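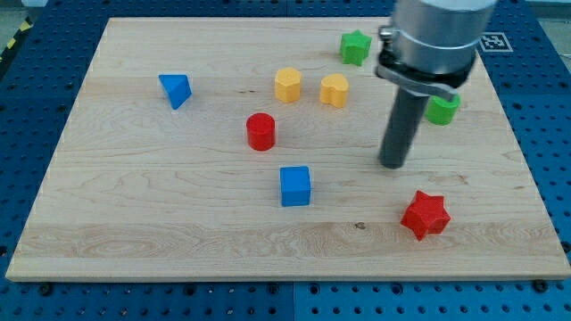

«Al principio le enseñas tú, luego te corrige el horario»

En el taller que Grernach tiene en el polígono de Tutgate, la jornada empieza a las seis y media. La encargada de preparación de pedidos lleva 17 años en la casa y recibe en la oficina de planta, con la puerta abierta. Pide que no se publique su nombre.

La empresa fabrica juegos de piezas de colores para escuelas infantiles: cubos, cilindros, estrellas, corazones. El catálogo tiene 2389 referencias y casi todas se preparaban a mano hasta mayo, cuando entró la primera célula robotizada. «Nos lo dijeron en una reunión de veinte minutos. La gente preguntó por los turnos, no por el robot», recuerda.

Las pruebas se hacen con pocas piezas sobre un tablero de madera clara. El brazo las empuja con un dedo gris largo – los operarios lo llaman «el palo» – y así se ajusta el programa antes de pasar a la línea. «Un cubo lo empujas y va recto. El cilindro de pie se te cae. La estrella gira y acaba donde quiere. Eso lo sabíamos nosotras de llevarlo en las manos, y hubo que contárselo a los técnicos».

De las ocho personas de su sección, tres trabajan ahora en la célula. Hicieron un curso en Nundon, pagado y en horas de trabajo. El plus por el nuevo puesto sigue negociándose. «Ahí estamos atascados. Te piden más responsabilidad y la nómina es la misma».

Reconoce mejoras. Le duelen menos las muñecas y ya no hay horas extra en septiembre. También ha perdido cosas: «Antes hablábamos en la mesa. Ahora cada una está pendiente de su pantalla».

La segunda célula, que instalará Pētersons, está prevista para después del verano. Ella ha pedido estar en las pruebas desde el primer día.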